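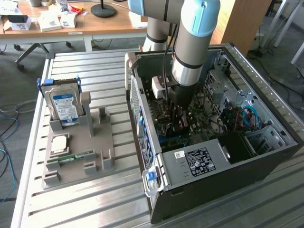
Desktop computer tower (inside parts)

14 comments on this article were moved to the talk page. Reading time: 4 minutes

This article is about the parts that live inside a desktop tower. For the screens, keyboards and mice that sit outside it, see Desktop peripherals.

A desktop tower, or just "tower" to most of us, is an upright computer case with the working parts fixed inside it. I've been writing these entries for the Bindthorpe repair encyclopedia long enough to know that people want the plain version first, so: the case holds a motherboard, the motherboard holds a processor and the memory, a power supply feeds the lot, and a drive keeps your files. Everything else is extra. When you work on one you nearly always lay it on its side with the panel off, so that the board is flat and facing you.

Motherboard

The motherboard is the big circuit board that everything plugs into. Plenty of them are green, though you'll meet blue, brown and black ones too (the black ones are a pain under a weak lamp, if you ask me). Along one edge are the sockets you see at the back of the machine. Next to those are the expansion slots, and on a lot of office towers each one has a coloured plastic latch so you can get a card out without hunting for a screwdriver. I love those latches! Blue is a common colour for anything you're meant to touch, and the big makers have been fairly good about sticking to it.

Memory

Memory, or RAM, comes as a long thin module that pushes into a slot on the board. There is a notch in the bottom edge and it will only go in one way round, so if it's fighting you, stop and turn it. Slots are sometimes in different colours to show which ones to fill first, but makers don't agree on what the colours mean, and Mererid Parri and I once lost most of an afternoon to that on an old Dogar. Look in the manual. Hold the module by its ends and keep your fingers off the gold contacts.

Processor

The processor (CPU) is the small square one with a metal lid. It sits in a socket on the motherboard, normally under a heatsink and fan with a smear of thermal paste in between. Once it's out it wants somewhere safe and flat. Liya Jemal uses a tray with a square recess for it, and I've come round to that after years of using egg boxes.

Storage drive

The 3.5-inch hard drive is the heavy lump. In many towers it rides in a plastic caddy that clips round the sides, and you squeeze the two tabs and slide the whole thing out of its cage. Two cables go to it, one for data and one for power, and both have to come off before you pull.

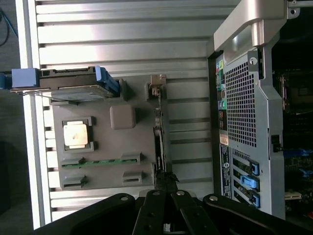
Hard drive with its blue handle, processor and memory module on a grey parts tray.

Keeping loose parts together

A tray with a place for each part is much better than a tea towel. You can buy them or print your own – Wondimu Wubshet has put a set of plans on the Groltton pages, which I haven't tried yet. The one thing I'd look for is a slot that holds the memory by its ends.

Power supply

The metal box in the corner, with a label covered in ratings and safety marks. Read the label if you're swapping it, but please don't open it. The parts inside can hold a nasty charge after the plug is out, and Yabsira Gebreyes, who looks after our electrical entries, would have my head if I left that line out. Red, blue and black wires turn up all over the inside of a tower, and I wouldn't trust colour alone to tell you what any of them does.

See also: Thermal paste; Drive caddies; Zumirico cases

Last edited 13 Oct 2020 by Lleucu Ifans

354 shares
9 comments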